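Skomari 共用工作间整修与工具整理项目
中期进展报告

提交对象：Etura 小额资助项目，Menaka Karunaratne 女士
提交人：Merike Stankevičius
日期：2026年5月15日，星期五

一、先说结论

Menaka 女士在上次邮件里希望我们把结论写在最前面，免得她读到第四页才发现我们还没说。结论如下：房间可以用了，墙纸贴完了，台面留下了，工具整理做了一大半，标签系统推倒重来过一次，柜门还没有到。钱没有超，但“其他”这一栏比我们申请时想象的更有内容，详见第六节。

本期覆盖从三月到现在的工作。申请书里写的是“为街区居民提供一个整洁、明亮、便于小型手工与修补活动的空间”。整洁正在争取，明亮基本做到，便于手工这一点，要看您做的手工是否需要桌面左半边，左半边的灯目前有自己的想法，电工下周再来。

二、房间

工作间原来是后院的储藏室，面积不大，申请书里称之为“紧凑”，我们在此沿用这个词。接手的时候里面主要存放着两类东西：没有人要的，和没有人敢扔的。清理花了三个周末，比计划多一个。多出来的那个周末几乎全部用在一台缝纫机上，它很重，四个人把它从墙角抬到门口，讨论一番，又抬回了墙角。后来有位邻居看到公告，自己推车来拉走了。公告写得很短，建议以后都写得很短。

墙面由 Dougal Ritchie 负责。原方案是刷白，预算也是按刷白做的。Dougal 在拆旧置物架时发现，架子后面的墙面状况不适合直接刷，要么重新批一遍灰，要么贴墙纸盖住。两种办法的报价差不多，墙纸略低，于是我们选了墙纸。选花样时开了一次会，会议时间长得与议题不相称。最后定的是热带植物图案，白底，大片深浅不一的蓝绿色棕榈叶，夹着一些淡黄色的长叶子。投反对票的人认为在这样的墙前面找螺丝会找不到。这一意见记录在案，目前看来有一定道理，尤其是螺丝掉在叶子图案前面的窄缝里那一次。

墙纸施工中有一处对花没有对上，位置在门后。门开着的时候看不见。我们因此养成了开门通风的良好习惯。

地面和台面用的是同一类深红褐色的大理石，白色细纹很密，裂缝一样到处走。石料是 Matubbar 石材行的尾货，对方原本切给一家餐厅，餐厅改了主意。价钱很好，条件是自提。关于自提的部分，参与的人希望不要展开。石面的优点是好擦、耐磨、压得住；缺点是小零件落上去以后，和那些白纹混在一起，要换好几个角度才能看见。浅色垫片尤其擅长这个。我们试过在台面上铺东西，效果写在第四节。

三、工具整理

工具来源有三处：捐赠、原储藏室遗留、以及用本项目经费补购的少量耗材和收纳用品。Afroza Sheikh 负责登记，她的做法是先不分类，全部摊开，看清楚再说。摊开的第一天下雨，所以摊在了走廊里，走廊另一头的邻居当天改走了前门。

登记之后按用途归拢：紧固、测量、裁切、粘接、电气，还有一类 Afroza 称为“待认领的才华”，即大家都觉得有用、但说不出用来干什么的东西。这一类我们原计划在期末清零。现在改为期末控制规模。

裁切类里钝的比利的多，已经送去磨了一批，取回时附了一张手写便条，问我们是不是拿剪刀开过罐头。我们不打算回复。

测量类出了一个小问题。几把卷尺量同一块板子，结果不一致，差得不多，足够让人吵起来。Malsha Chowdhury 把其中一把定为标准，在尾端系了红线，其余的与它对照，对不上的一律退役。退役卷尺现归儿童活动使用，孩子们对毫米没有意见。

工具箱统一用带提手的塑料箱，不再用纸箱。纸箱阶段持续了两周，以箱底脱落告终，时间是晚上，地点是楼梯。 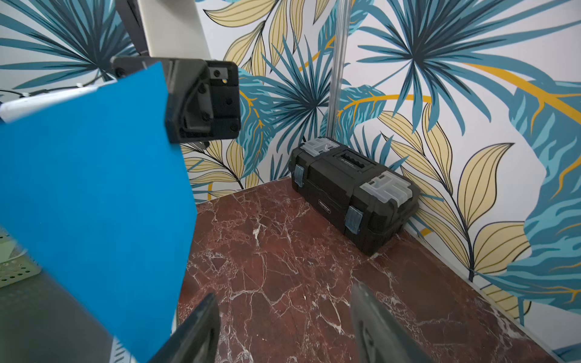
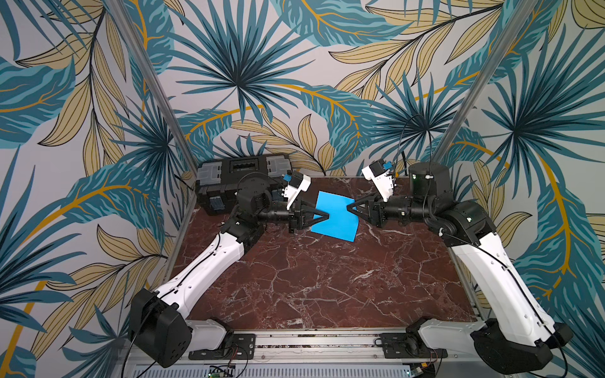 收纳规则经过两版。第一版由我起草，按字母顺序编号，理论上任何人都能在短时间内找到任何东西，实际上只有我能，而且我也要查表。第二版由 Afroza 起草，只有一句话：用得多的放上面。我们现在执行第二版。两张照片里都有那只黑色塑料工具箱，放在角落里，盖子正中是提手的位置，靠两个半透明的搭扣扣住；第一张离得近，能看到箱盖两头还各有一个半透明的小收纳格。第二版规则说的“上面”就是这样的小格：常用的垫片、螺丝、别针一类放进去，隔着盖子能看个大概，不必每次都把整箱翻开。箱子里面按“粗的在下、细的在上”放，扳手和钳子垫底。搭扣要两边都扣好再提，这一条写在墙上的使用须知里，字号是全文最大的，原因参见上文楼梯一节。

箱子不用时放台面后侧的角落，靠墙。这个位置是试出来的。放前面挡手，放地上挡脚，放窗台上 Dougal 不同意。他认为窗台是给植物留的。窗台上目前还没有植物，不过位置一直给它们留着。

标签重做的事也在这里交代。第一批标签用的是普通贴纸，贴上去很平整，过了几天开始卷边，有几张自行转移到了别的工具上，导致一把锉刀在一段时间里被登记为“热熔胶枪（小）”，还被人借走过一次。借的人没有投诉，我们也没有追问他拿去做了什么。第二批改用 Stiditard 的布质标签，自己写，自己缝或者绑，慢一点，至少待得住。

四、台面与活动

工作间自三月中旬试开放，到目前办了11场小活动，内容有折纸、书皮包装、衣物简单修补、装裱小画，还有一场名为“把抽屉倒出来”的整理课。整理课报名人数最多，出席时每个人都带着自家的抽屉，没有人带自家的抽屉回去时是空的，这和课程目标有些出入。

折纸和包书皮用到的大张彩色材料，放在深色石面上很好认，边缘清楚，裁歪了也很清楚。浅色和透明的材料就不太行，尤其是透明胶带，一旦贴到石面上，就要靠指甲一寸一寸去找。为此试过三种铺垫：毛毡、旧桌布和软木垫。毛毡吸线头，两场活动之后看起来像一只动物。旧桌布会滑，大理石本来就滑，两样加起来，有一罐纽扣从桌子这头到了那头。软木垫表现最好，就是小，只够一个人用，于是它总是有人坐着等。下一期打算再买几块，已列入第七节。

薄的材料还有一个特点，一个人拉不平。大张的纸或者薄布要铺正、折齐，最好左右两边同时提着，否则下缘总是斜的，折出来的角也跟着斜。Malsha 带的装裱课上专门练了这一步，两人一组，一左一右，听口令往下放。配合得最好的是一对结婚多年的夫妻，全程没有说话。配合得最差的也是一对夫妻，说了很多话。

活动反馈我们收集了纸质问卷。多数人对房间表示满意，提到最多的是墙纸。有人写“像在度假”，有人写“叶子太大”，还有一位写“请问哪里买的”，留了电话。我们已经回电，她家客厅现在可能也是同款。关于座椅的反馈比较集中，用词也比较集中，我们理解椅子是硬的。

另有一位参加者建议播放轻音乐。试过一次，放到第二首时有人问能不能关掉，问的就是提建议的那位。

五、没有做完的事

柜门。柜体在四月装好，柜门尺寸报错了，责任在我，我把门洞的宽和高写反了。供应商很有职业精神，完全照做，送来一组又矮又宽的门。他们同意重做，只收材料钱，新门预计下个月到。现在柜子敞着，好处是所有人都能看到里面有什么，坏处也是。

照明。主灯正常，台面左边那盏间歇工作，拍一下墙会亮，拍墙的力度因人而异。请各位不要拍了，墙纸是新的。

借还登记。目前用本子，字迹从工整到不可辨认都有。Afroza 想改成挂牌，每件工具一个钩子一块牌，谁借走就挂自己的牌。我支持，唯一的顾虑是墙上要打孔，Dougal 听到打孔两个字的时候表情不太好。可能会改用落地的木板架。

“待认领的才华”这一箱仍然是满的。上周有人从中认出了一件，是老式窗帘轨道的末端堵头，大家很高兴。随后发现房间里没有窗帘。

安全检查做过一次，提了两条意见：灭火器要挂高，门口的地垫要固定。灭火器挂了。地垫用双面胶固定，检查员看过说可以，语气里没有热情。

六、经费使用

明细表另附，这里只解释与预算不一致的地方。

墙面一项，原列刷漆，实际为墙纸及辅料，金额略低于预算，差额转入收纳用品，这一调整已于三月底邮件征得您同意。

石材一项，货款低于预算，运输高于预算，加在一起和预算持平。运输费里有一笔是停车罚款，我们已从中剔除，由当事人自付，当事人是我。

收纳用品一项，包含塑料工具箱、分格盒和布标签。纸箱未列入，纸箱是从超市要的，也确实值这个价。

耗材一项，胶水消耗约为预计的2倍。我们查过了，没有人拿走，就是用得多。装裱课用胶的风格比较豪迈，Malsha 已经改用小瓶分装。

“其他”一项，主要是磨剪刀、换门锁和一把新的水平尺。旧水平尺放在哪里都显示水平，一度让人对这个房间很有信心。

七、下一阶段安排

等柜门到货后，把耗材全部移进柜内，台面只留当天用的东西和角落里的工具箱。补购软木垫。椅子加坐垫，坐垫由缝补课的学员自己做，布料已经有了，填充物还在比较，目前领先的是旧毛巾。

夏季活动排到了七月底，每周固定一场，晚上开，门口的公告板会贴出来。整理课加开一场，这一次要求大家只带一个抽屉，并且要小。

Dougal 提出把门后那处没对上的墙纸补一下，他手里还有半卷余料。余料他本来想包自己的工具箱，我请他先补墙，剩下的随意。

借还挂牌的方案 Afroza 六月初会出一份草图，到时候一并发给您看。如果您方便来现场，请提前一天说一声，我们把走廊里那几样东西挪开。停车请走东侧入口，西侧那个路口的限时牌被树枝挡住了，我对此有第一手经验。

附件：经费明细表、活动场次记录、问卷原件扫描件、使用须知（现行版）。工具登记册的扫描件暂缓，Afroza 还在核对锉刀那一页。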